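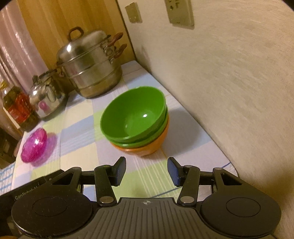 4.2 Stacking and storing the bowls

1. Wash and dry each bowl before stacking.
2. Put the widest bowl at the bottom.
3. Nest the others inside, rims level.
4. Lift the stack from underneath with both hands.

Note: Store bowls of the same size together — they come apart more easily.

Caution: Keep plastic bowls away from a hot kettle or steamer.

Comments (2)

Iman Ezzat: Mine stick if I stack them damp.

Makris72: Same. I dry them overnight now.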